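Folding a T-shirt

Folding a T-shirt is the job of turning a flat, floppy garment into a neat rectangle that will stay put on a shelf or in a drawer. I've been writing up household jobs for these pages for a while now and this is the one people write to me about most, which surprised me at first, as I'd assumed everybody simply did it the way their mum did.

There are loads of ways to go about it, but nearly all of them start with the same thing: getting the shirt flat. A bed is the usual place, though it's too soft really, and the fabric sinks wherever you press. A table is better if yours is wide enough. Mine isn't, so I use the floor - swept first, please! - and I find cotton grips a hard floor just enough to hold still while you smooth it out.
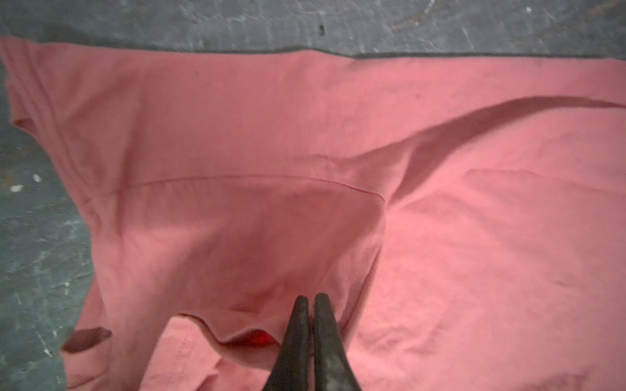

Sleeves are where most folds go wrong. If one is left bunched up underneath, you get a lump in the middle of the finished square and the whole pile leans. I pull each one out sideways by the hem, give it a quick stroke with the flat of my hand, and only then think about folding.

The plain method, which I learned from my neighbour Corina Grecu, goes face down. Bring one side in towards the middle, lay the sleeve back on itself, do the same with the other side, then fold the bottom up to the collar. You can stop there or fold once more for a narrow shelf. Veronica Crăciun, who ran a laundry in Budesent, called this the shop fold and was very strict about the collar ending up on top.

Then there's the file fold, where the shirt is folded in thirds so that it stands on its edge. I'm fond of it for drawers (you can see every shirt at once) but it's hopeless on an open shelf, where everything topples the moment you take one out. My own drawer is 38 centimetres deep and takes 14 shirts this way, with a bit of squashing.

Colour comes into it too. Some people stack by shade and some by who wears what. I keep reds and purples in a pile of their own, mainly so I can find them on a dark January morning.
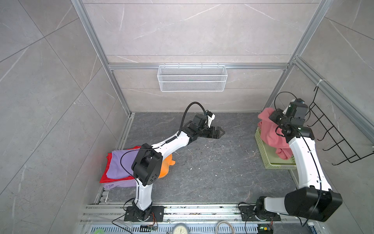 Does it matter whether a T-shirt is folded straight after drying?

It's worth doing soon, as cotton left in a heap takes on creases that folding then presses in. A shirt that still feels damp should wait, though, or it may smell musty when you next open the drawer.

Heavier tops want fewer folds, and anything with a big rubbery print is happier with the print on the outside, where it can't stick to itself.

Related articles
Folding a fitted sheet
Pairing socks
Drawer dividers
Airing cupboards
Storing winter jumpers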